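Category: Home & Interiors / Company News

Trekholm to Reopen Barrios Street Store With Larger Repair Counter

Trekholm, the family-owned home goods retailer, will reopen its Barrios Street store in July after a renovation that adds a furniture repair counter, a glass and ceramics room and a longer receiving dock. Doors open at 9 a.m. on the first day. The store will keep its current phone number and its entrance on the parking lot side.

The renovated sales floor covers 3,096 square feet. Most of the added space comes from a former stockroom at the back of the building, which had been used for seasonal goods until those were moved to the company's warehouse in Tranach.

"People kept asking us to fix what they already own," said Nuria Alcaraz, general manager of Trekholm. "We were doing it in a corner, two or three pieces at a time, and the wait got too long. Now there is a proper counter and a proper shop behind it." 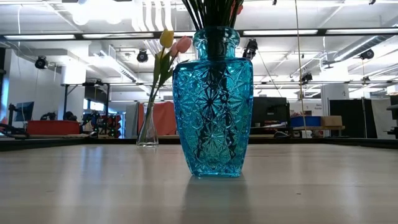
The repair counter will take in chairs, small tables, lamps and picture frames. Customers can drop off items during regular store hours and will get a written estimate within three business days. Estimates are free. Upholstery will still be sent out, and customers should expect a longer wait for that work.

Ignacio Sotomayor will run the repair shop. He joined Trekholm from Bekament, a cabinet shop where he worked for 17 years, and he has hired two bench workers. The shop will not accept large appliances or mattresses.

During a trial period before the renovation, the store repaired 819 items. Loose chair joints were the most common job, followed by lamp rewiring. Sotomayor said the trial also showed which parts the shop needed to keep on hand – mainly sockets, glides and drawer hardware.

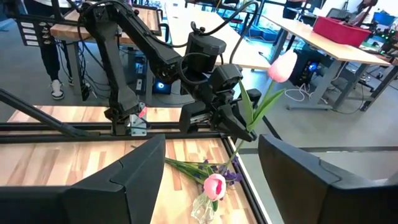
Page 2 of 3

The glass and ceramics room will carry vases, bowls, pitchers and serving pieces, both new and secondhand. Wilma De Haan, the store's buyer, has brought in 27 small suppliers for the opening, including several who have not sold through a store before. Secondhand pieces will be checked for chips and cracks and priced one by one.

De Haan will also lead a free monthly talk on caring for older glass. The first one covers hard water marks, and the second covers packing and moving. Seats are limited and can be reserved at the store.
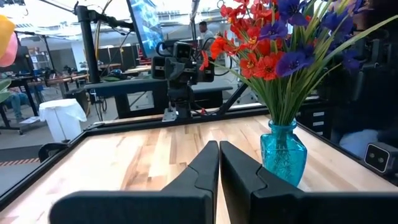 Tables remain the largest part of Trekholm's business. The store will stock dining tables, desks and work tables, and it will offer refinishing on wood tops brought in by customers. Butcher-block tops, built up in strips that can run from pale blond to honey with the odd darker streak, will be sanded and oiled on site. Painted tops will be quoted separately – the time needed varies too much for a set price.

"A scratched top is usually a small job," Sotomayor said. "Bring it in and let us look at it."

All current employees will return to the Barrios Street location. The store is also hiring for part-time positions in sales and receiving. Applications are available at the front desk of the Tranach warehouse until the store reopens.

Gift cards and store credit issued before the renovation remain valid. Orders placed during the closure can be picked up in Tranach.

Press contact: Jean Strachan, Trekholm Communications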